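Ciststead Community Help › Sewing & Fabric

Drawstring pouch keeps gaping open — what knot do you use?
Posted by Damián Zavala

I've caught the little-bag bug! I've sewn 6 pouches since January for spare buttons, tea and my daughter's marbles, and I love how quick they are. Trouble is, the opening slides loose as soon as I toss one in my backpack. One cord, both ends out the same side. Any favourite fixes?

Rhea Sison
Oh, these are such fun to make! Run two cords, one from each side, so they pull against each other — it grips beautifully. If you'd like to stay with one, tie the ends together in an overhand knot and leave a good long loop, then wrap it around the neck and tuck it through. My teal one has a single white braided cord and I use it constantly. The tip has frayed a bit past the knot, so a dab of clear glue is on my list.
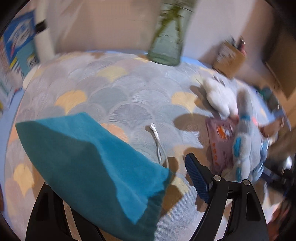 My teal pouch on the scallop-print cloth, cord knotted at the end.

Barredo
cord stop from the dollar store, 2 bucks, done. colour choice is terrible though

Damián Zavala
Trying the two cords tonight, thanks both!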